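Priltano Robotics Lab – Course Handout, Unit 2
Comparing Grippers on a Two-Arm Cell

Purpose

In this unit you compare two fingertip sets, the Bamska and the Michalski, on the same pair of arms. The question is which set picks small, light objects more reliably when the surface and the camera view stay the same. Controller settings are fixed for the whole class. Do not change them between sets.

Before you start

Book the cell through the Dulstead sign-up page. Controller 900 runs the left arm and controller 901 runs the right. Home both arms before you load a program, and stay outside the rail while they move.

Procedure

1. Fit the first fingertip set and check that both fingers close evenly.
2. Run 21 picks using the toy produce. Use the same start position each time.
3. Log each pick as held, dropped or missed. A pick that needs a second try is a miss.
4. Swap sets and repeat.

Reading the camera views

You will work from wrist cameras and one fixed camera. A wrist view is good for judging finger spacing and poor for judging height – check the fixed view before you lower the arm. Veins and white specks on a patterned surface can confuse simple edge detection, so save a few views with nothing between the fingers as background samples.

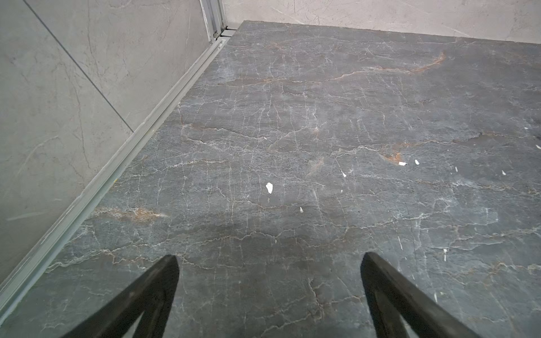
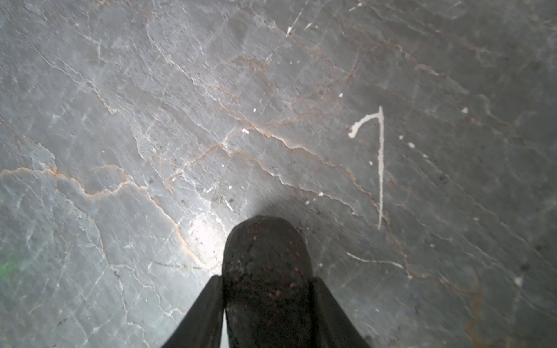 Fixed view, both arms: 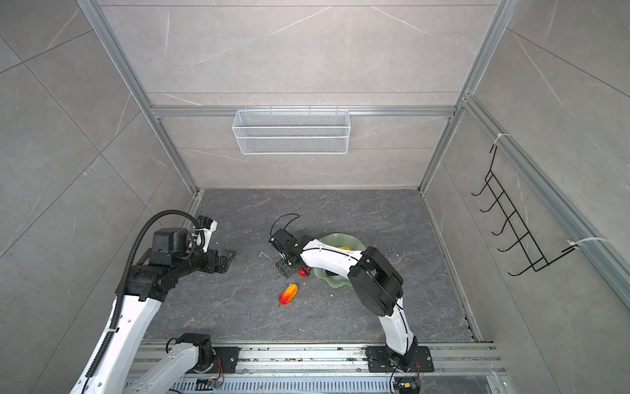
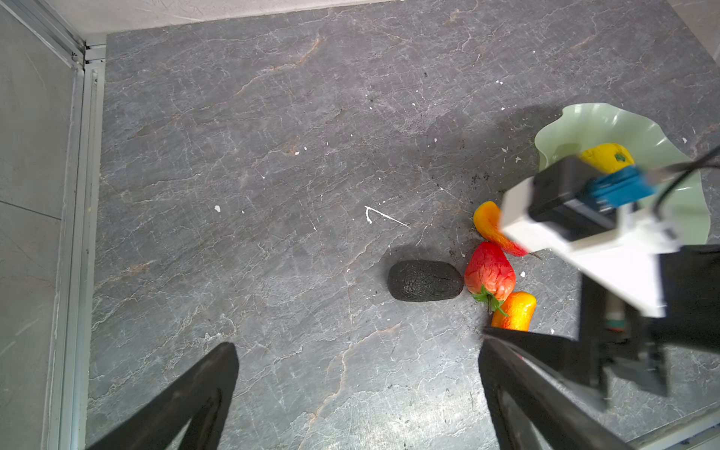
What to hand in

Turn in your log sheet and one page of comments by Saturday. Give the held, dropped and missed totals for each set. Include at least one failed pick and say what you think caused it. If the other arm blocked a wrist view during a pick, note that too – it counts as a camera problem and is scored separately from the grip.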